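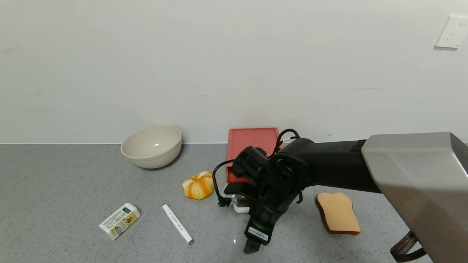
取り付けた翌朝まで水が白く濁っていて、不良品かと思って元栓を閉めてしまった、最初に読む場所に書いておいてほしい、というお便りが届きました。白い濁りについては、この章の「初回の通水」と「白い水が出るとき」に記載しています。作業の前に両方の項目をお読みください。

第3章 本体の取り付けと初回の通水

この章では、シンク下設置型浄水器 Riditz の取り付け、初回の通水、カートリッジの交換までを説明します。専用水栓の取り付けは第2章を、既設の水栓をそのまま使う場合の分岐金具の選び方は巻末の適合表をご覧ください。

3-1 作業の前に

次のものがそろっていることを確認してください。

・浄水器本体
・浄水カートリッジ(袋に入ったもの)
・給水ホース(長さ1,000 mm、青色の印)
・浄水ホース(長さ565 mm、印なし)
・壁掛け用ブラケットと木ねじ
・シールテープ
・予備のパッキン
・交換時期シール

お客様に用意していただくものは、モンキーレンチ、プラスドライバー、バケツ、ぞうきん、懐中電灯です。シンク下の奥は暗いので、懐中電灯は床に置いて使える形のものが便利です。

カートリッジの袋は、本体に取り付ける直前まで開けないでください。開封してから使わずに置いておくと、活性炭が周囲のにおいを吸着します。とくに洗剤、防虫剤、塗料と同じ場所には置かないでください。

注意
本製品は水道水専用です。井戸水、雨水、ソーラー温水器を通した水には使用できません。また、35℃を超える湯を通さないでください。カートリッジの性能が落ち、ホースの接続部が緩むことがあります。

注意
賃貸住宅では、分岐金具の取り付けに管理会社の承諾が必要な場合があります。工事の前にご確認ください。

3-2 設置場所を決める

本体はシンク下の側板に掛けるか、底板の上に立てて置きます。横に寝かせた状態では使用できません。

1. シンク下の収納物をすべて出します。
2. 止水栓の位置を確認します。水用と湯用が並んでいる場合、本製品をつなぐのは水用です。ハンドルの色や刻印で見分けがつかないときは、片方ずつ閉めて水栓を開き、どちらが止まるか確かめてください。
3. 止水栓から本体の給水口までのホースの経路を決めます。ホースは折れ曲がらないよう、ゆるい弧を描いて回します。
4. 本体から水栓までの浄水ホースの経路を決めます。浄水ホースは延長できません。届かない場合は本体の位置を変えてください。
5. 本体の上に、カートリッジを引き抜くためのすき間が残るか確かめます。本体の実物を置いて、カートリッジを持ち上げる動作を一度してみるのが確実です。

食器洗い機の排水ホース、ディスポーザー、引き出しのレールがある場合は、それらが動く範囲を避けてください。引き出し式の収納では、いちばん奥まで押し込んだ状態で背板と本体が当たらないことを確認します。閉めたときに引き出しの前板がわずかに浮くようなら、すでに当たっています。
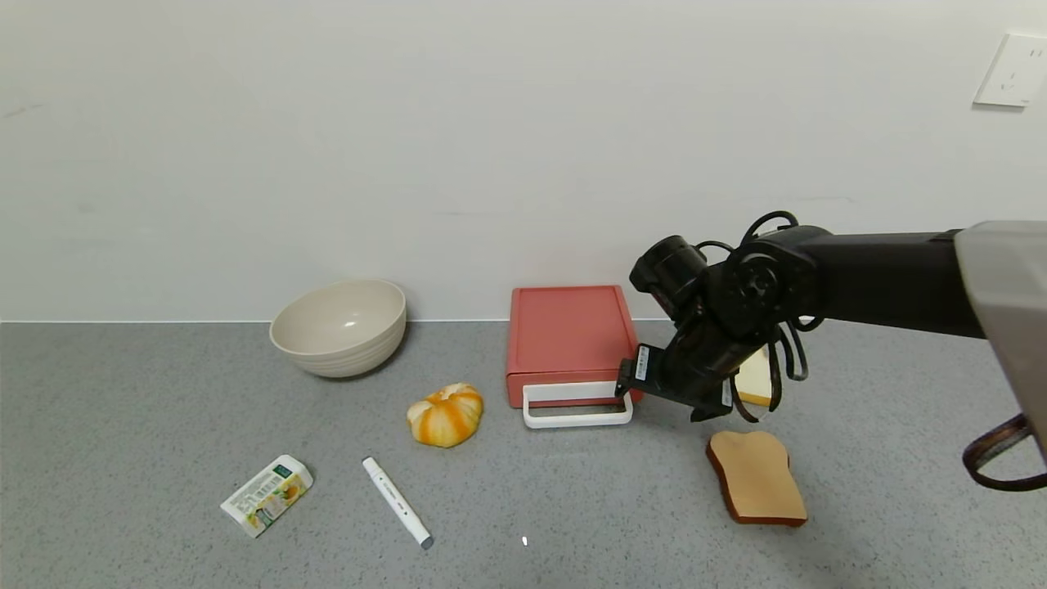 側板に掛ける場合は、側板の厚みも見ておきます。薄い化粧板では木ねじの先が反対側に抜けることがあるため、板の厚みがねじの長さに足りないときは底板に立てて置く方法を選んでください。底板に立てる場合は付属のブラケットを使わず、本体底面の滑り止めを水拭きしてから置きます。底板が水を吸って膨らんでいるときは、先に底板を補修してください。

3-3 止水栓への接続

1. 止水栓を右に回して閉めます。固くて回らないときは無理に回さず、住宅の元栓を閉めてください。
2. 水栓を開き、管に残った水を出し切ります。出なくなったら水栓は開いたままにしておきます。
3. 止水栓の下にバケツを置き、既設の給水管の袋ナットをレンチで緩めます。このとき少量の水が出ます。
4. 古いパッキンを取り除きます。接続面に張り付いて残ることがあるので、指で触れて確かめてください。古いパッキンの上に新しいパッキンを重ねると水漏れの原因になります。
5. 分岐金具に新しいパッキンを入れ、止水栓に手で締め込みます。
6. 手で回らなくなったところからレンチに替え、軽く締めます。
7. 外しておいた給水管を分岐金具のもう一方の口に戻します。
8. 青色の印がついた給水ホースを分岐口に差し込み、止まるまで押し込みます。軽く引いて抜けないことを確かめます。

シールテープは、平行ねじでパッキンを使う箇所には巻きません。巻くのは分岐金具の横の口をプラグでふさぐ場合だけです。巻く方向は、ねじの先端を手前に向けて右回りです。

メモ
ナットを締めすぎるとパッキンがつぶれ、かえって漏れます。通水してにじみがあれば増し締めする、という順序で作業してください。

3-4 本体の取り付け

1. ブラケットを側板に当て、鉛筆で穴の位置に印をつけます。
2. 木ねじ2本でブラケットを固定します。下穴はあけなくても入りますが、硬い木の場合は細いきりで浅くあけておくと割れを防げます。
3. 本体背面の溝をブラケットの爪に合わせ、上から下へ滑らせます。かちっと音がするまで下げてください。
4. 給水ホースの反対側を、本体上部の「入」と刻印された口に差し込みます。
5. 浄水ホースを「出」と刻印された口に差し込み、もう一方を専用水栓の脚につなぎます。

ホースの「入」と「出」を逆につなぐと水は流れますが、浄水されません。差し込んだあとで刻印をもう一度見てください。

以前の機種 Pallix から買い替えた方は、ブラケットの穴の間隔が異なるため、古いブラケットは流用できません。古い穴は木工用のパテで埋めてください。給水ホースも口の径が違います。見た目が似ているので、取り外したホースは作業場所から離しておくことをお勧めします。

3-5 カートリッジの装着

1. 手を洗います。
2. 袋を開け、カートリッジを取り出します。下側の保護キャップを外します。Oリングには触れないでください。
3. 本体の筒にカートリッジをまっすぐ入れます。
4. 底に当たったら、押しながら右に回します。カートリッジの三角の印と本体の線が合えば装着は完了です。

途中で止まって回らない場合は、いったん抜いてOリングのねじれを見ます。ねじれているときは、水で濡らした指で溝に戻します。油やグリスは塗らないでください。

3-6 初回の通水

1. 専用水栓を開いた状態にします。
2. 止水栓を左へゆっくり開きます。初めは空気が抜ける音がします。
3. 音がやんで水が続けて出るようになったら、止水栓を全開にします。
4. そのまま10分間流します。最初に出る水には黒い微粉が混ざることがあります。活性炭の粉で、飲んでも害はありませんが、この水は捨ててください。
5. 水栓を閉じ、すべての接続部を乾いた紙でぬぐいます。紙に染みがつく箇所を増し締めします。
6. 一時間後にもう一度、同じ箇所を紙でぬぐって確かめます。

染みの確認には、ティッシュペーパーよりも厚手のキッチンペーパーのほうが向いています。シンクの上側の作業台に水滴が残っていると、配管を伝って下に落ち、漏れと見分けがつかなくなります。確認の前に上側も拭いておいてください。

注意
通水した当日は、外出や就寝の前に止水栓を閉めてください。翌日に漏れがなければ、以後は開けたままで使用できます。

3-7 白い水が出るとき

コップにくんだ水が白く見え、しばらく置くと下のほうから透明になっていく場合、白く見えるのは細かい空気の泡です。新しいカートリッジの内部に残った空気が少しずつ出てくるもので、使ううちに消えます。水温の低い時期は長く続く傾向があります。

置いても透明にならない場合や、底に沈むものがある場合は使用を中止し、止水栓を閉めて窓口へご連絡ください。近くで水道工事があった日は、本製品を通さない側の水栓も開けて、同じ症状がないか見ていただくと原因を絞り込みやすくなります。

3-8 日常の使い方

・朝いちばんに使うときは、コップ一杯分を流してから飲用にしてください。
・2日以上使わなかったときは、1分間流してから使ってください。
・浄水した水には塩素が残っていません。くみ置きは冷蔵庫に入れ、その日のうちに使い切ってください。
・水槽に使う場合は、水温を合わせてから入れてください。
・専用水栓の吐水口は、やわらかい布で拭きます。漂白剤や磨き粉は使わないでください。

寒冷地で凍結のおそれがあるときは、止水栓を閉め、専用水栓を開いて水を抜きます。カートリッジは抜いてポリ袋に入れ、凍らない室内に置きます。一度凍ったカートリッジは、外側に割れがなくても使用できません。

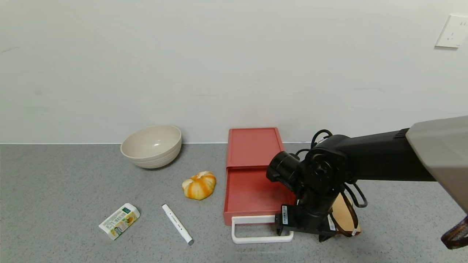
Meléndez 株式会社 サービス部 水まわり製品課

3-9 カートリッジの交換時期

カートリッジの浄水能力は総ろ過水量2,000リットルです。使用量によって交換までの期間は変わります。飲用と炊飯だけに使う世帯と、野菜洗いにも使う世帯では大きな差が出るので、お使いの量から目安を出してください。水量がここに達しなくても、使い始めから12か月で交換します。

付属の交換時期シールに使い始めの月を書き(5月に使い始めた場合は「5」)、本体の正面か、扉の内側に貼ってください。

次の場合は、時期の前でも交換が必要です。

・塩素のにおいが戻ってきた
・流量が目に見えて減り、止水栓を全開にしても変わらない
・カートリッジを凍らせた、または湯を通した

流量だけが減った場合は、先に給水ホースの折れを確かめてください。シンク下に物を詰めたときに押されて折れていることがあります。

3-10 カートリッジの交換手順

1. 止水栓を閉めます。
2. 専用水栓を開き、水が止まるまで待ちます。
3. 本体の下にぞうきんを敷きます。
4. カートリッジを左に回し、上へ引き抜きます。中に水が残っているので、傾けずにバケツへ移します。
5. 本体の筒の内側を、水で湿らせた清潔な布で拭きます。洗剤は使いません。
6. 「3-5 カートリッジの装着」に従って新しいカートリッジを入れます。
7. 「3-6 初回の通水」に従って水を流します。
8. 交換時期シールを新しいものに貼り替えます。

使用済みのカートリッジは、水を切ってからお住まいの自治体の区分に従って捨ててください。分解はできません。

交換用カートリッジの品名は Preltix です。袋に同じ品名があることを確かめてからお買い求めください。Pallix 用のカートリッジは外形が近く、途中まで入りますが、固定されません。無理に押し込むと筒の底が傷み、本体ごとの交換になります。

3-11 困ったとき

症状:専用水栓から水が出ない
止水栓が開いているか、「入」のホースが奥まで入っているかを確認します。カートリッジが正しい位置まで回っていないと、内部の弁が閉じたままになります。

症状:水栓を閉めても吐水口からしばらく水が落ちる
ホース内の水が残っているためで、故障ではありません。数分たっても止まらない場合は、水栓内部のパッキンの摩耗が考えられます。第2章の部品表をご覧ください。

症状:本体の外側が濡れる
夏に冷たい水を続けて使うと結露します。拭き取ったあと、水を使わない時間にも濡れてくるようなら漏れです。止水栓を閉めてください。

症状:使うたびに管がごつんと鳴る
水栓を急に閉めたときの圧力によるものです。ゆっくり閉めるか、止水栓を少し絞ります。それでも鳴る場合は、給水管の支持金具が緩んでいないか確認してください。

お問い合わせの際は、本体側面のラベルに記載の製造番号と、使い始めの月をお手元にご用意ください。日曜日は受付を行っていません。水漏れが止まらないときは、受付時間を待たずに住宅の元栓を閉めてください。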